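Opinion | Schools and Learning

Give Handwriting Its Hour Back
By Feven Lencho

The Plengate school district will decide in April whether to remove handwriting from the timetable after grade 4. The proposal would free two class periods a week for test preparation. It deserves a fuller hearing than it has received, and in my view it should be declined.

The case for the change is easily stated. Most adults type. Employers do not ask for a neat hand, and teachers are short of time. The district's own summary adds that only 300 families answered its survey on the matter, and it reads their silence as consent. I would caution against that reading. The survey was sent out by email in English alone, in a district where many parents speak something else at home.

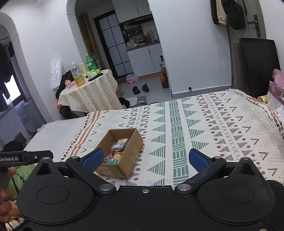

Writing by hand is slow, and its slowness has value. A student who cannot take down every word must decide which words matter. Teachers at Beyene Middle School have long required notes on paper in history and science, and they report that students come to discussion better prepared. Their experience should carry weight with the district.

There is also the question of cost. A notebook can be bought by any family. A working laptop cannot, and the district's loan program has a waiting list. Until every student has a device at home, a rule that favors typing will favor some children over others.

The district should keep the two periods through middle school and repeat its survey on paper, in the languages its families read.

Comments (2)

Tihomir Petkov: My son's handwriting is unreadable and he is doing fine in ninth grade. Spend the time on math.

Ayana Moges: We never got the survey. Who do we write to?

Related
Who Gets a Loaner Laptop?
Homework in the Early Grades: A Reply
The School Library Needs Longer Hours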